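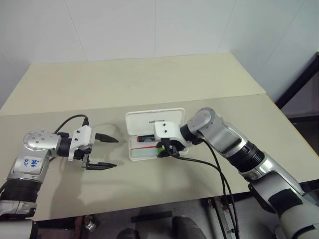
Re: Hard water and limescale in a combi boiler, worth fitting a softener?

skandasamy wrote:
Moved house in July. Water report gives hardness well into the "very hard" band. The hot tap on the first floor has dropped in flow and the plate heat exchanger is kettling. The fitter quoted for a Plosell softener on the rising main. Is a scale reducer enough?

pipe_dope
Flow drop at one tap is usually the aerator. Unscrew it, soak it in vinegar overnight, refit, measure again. Kettling is a separate fault. Check system pressure and the primary side for sludge before you blame the mains.

K. Sampaio
Disagree in part. If the hot side is slow and the cold side is fine at the same tap, scale in the plate is likely. Ours was changed after 3 years on untreated water. The old one was nearly blocked on the domestic side.

skandasamy wrote:
Cold is fine, hot is not. Aerator cleaned, no change.

K. Sampaio
Then descale or replace the plate first. A softener won't clear what is already there in any useful time.

zurano
Magnetic reducers do nothing I could measure. I ran a Detus one for 2 years and the kettle furred up exactly as before. Ion exchange or leave it alone.

pipe_dope
A kettle is a poor test. Those units are sold for pipework, and boiling is a different case. Not defending the price.

zurano
The shower head furred up as well.

skandasamy wrote:
Plate replaced today, 27 January 2022. Hot flow is back to matching the cold. Softener going in next, with a hard water tap kept for drinking.

pipe_dope
Check the boiler manual on softened water in the primary circuit. Some makers want it filled from the hard side.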